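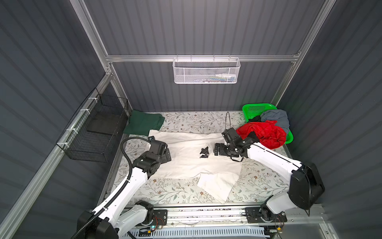

Every electric van is a bargain struck between battery and cargo, and chapter 13 is where we get to haggle! Each kilogram spent on fittings is one the driver can't load. Good designers love light, open parts for this reason - a mesh basket hooked over an aluminium rail holds small bottles or tubes perfectly well, and slotted posts let you move the rail whenever the job changes.

Take the Narnar, our example van throughout Part 2. It can carry 400 kg, driver included. Fit it with 68 kg of steel shelving and 332 kg is left for everything else, parcels and all.
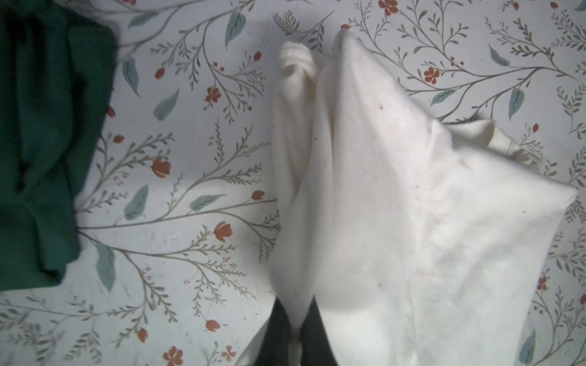 13.1 Payload and kerb weight

Kerb weight is the van ready to drive, with nobody in it and nothing in the back. Find that figure first - all our sums start there.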